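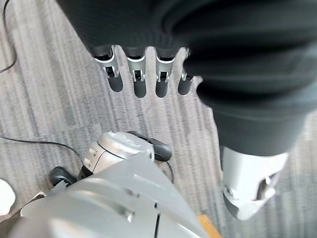

Carpet Care Assistant, part-time

Prasia > Work with us > Current vacancies > Carpet Care Assistant

Prasia looks after carpets in offices, halls, waiting rooms and rented homes in and near Dikville. We vacuum, spot clean, deep clean and carry out small repairs, and we keep written records of the floors in our care. We are looking for a carpet care assistant to join the Dikville team from August.

Hours: 20 a week, mornings, with a 6.30 am start
Team: Dikville
Reports to: Tariq Zaidi, team leader
Contract: permanent, after a trial period of 3 months
Experience: useful but not required

About the job

You will work in a pair with one of our experienced cleaners. Most of our sites are carpeted in low, hard-wearing ranges, and there is a lot of grey. Finely striped grey carpet with paler streaks in it is common in our buildings. It is a forgiving floor to walk on and a difficult one to inspect. Pale fluff, thread and small marks can sit between the streaks without showing, so we ask everyone to look at a patch from standing height, then kneel and look again along the line of the stripe.

The work is quiet and fairly repetitive. Some mornings you will be on the same floor from start to finish. On others you may go to two or three smaller rooms and be back at the store before noon. We send out the rota a fortnight ahead and try not to change it.

What you will do

- Move light furniture such as chairs and bins, and put it back where it was.
- Pick up loose items by hand before any machine goes on the carpet. Paper clips, staples and bits of thread all count.
- Vacuum with the stripe first, then across it, overlapping each pass.
- Find and mark spots, and treat them with the product listed on the site sheet. If a spot isn't on the sheet, ask before you treat it.
- Test a new product on a hidden patch and wait the full time given on the bottle.
- Help with deep cleaning, including filling and emptying the tanks.
- Check seams, door bars and the edges along the skirting for lifting or fraying. Report these and don't pull or trim them yourself.
- Fill in the floor record before you leave, using the short codes in the front of the book.
- Clean the brushes and filters at the end of the shift.

Repairs are done by the senior cleaners. If you would like to learn patching and seam work, we can start you on offcuts once your trial period is over. Offcuts from past jobs are kept in the store on Ghumman Road, sorted by site, and you will be expected to put new ones in the right place.

What we need from you

You need to be careful and steady, and able to follow a written sheet without someone standing next to you. You should be comfortable kneeling and bending for part of each shift. We supply knee pads and foam mats. Our heaviest machine is moved by two people and you will be shown how to get it over a step.

You should be able to see small differences in shade, or have a way of working that gets round this. One of our present team uses a side lamp laid on the floor and finds more than the rest of us do. Please tell us what would help you and we will talk about it.

A driving licence would be handy, but we already have 2 drivers on the team and can collect you from the store. You will need to be able to get to the store yourself for the start of the shift.

You must be happy to work in buildings where other people are already at their desks by the time we finish. That means keeping cables out of walkways, putting the signs out, and giving a civil answer when someone asks if they can walk on it yet.

Training

Your first week is spent with Tariq. He will take you through the floor record, the products, and how to tell wool mixes from man-made fibre, which affects nearly everything you do afterwards. You will not use the deep cleaning machine alone during the trial period.

After that you will spend some time at Lostedia, our largest site, where there are 40 carpeted rooms on one record. It is a good place to learn how the same carpet wears differently by a doorway, under a desk and in full sun by a window. Training time is paid at the normal rate.

Clothing and kit

We provide two polo shirts, work trousers, gloves and knee pads. Please bring your own flat shoes with clean, non-marking soles, and keep them for indoor use. We do not allow black-soled trainers on pale carpet. Lockers are available at the store and you will need your own padlock.

Pay and leave

The hourly rate is on the information sheet, which we will send to anyone who asks for it. Pay is monthly. Travel between sites during a shift counts as working time. Leave is worked out in proportion to your hours, and we ask for three weeks' notice if you want to take a full week.

How to apply

Write to Tariq Zaidi at the Prasia office in Dikville, or hand in a letter at the store on any working morning before 11 am. One page is enough. Tell us what work you have done before, paid or unpaid, and which mornings you could manage. A CV is welcome but you don't have to send one.

If we invite you in, the visit will last an hour. There will be a short talk, then a practical task on a piece of carpet at the store: you will be asked to look it over, mark anything you find and write it down. You won't be asked to use any machines. Wear something you can kneel in.

Applications close at the end of the month before the August start. We reply to everyone, including those we can't invite.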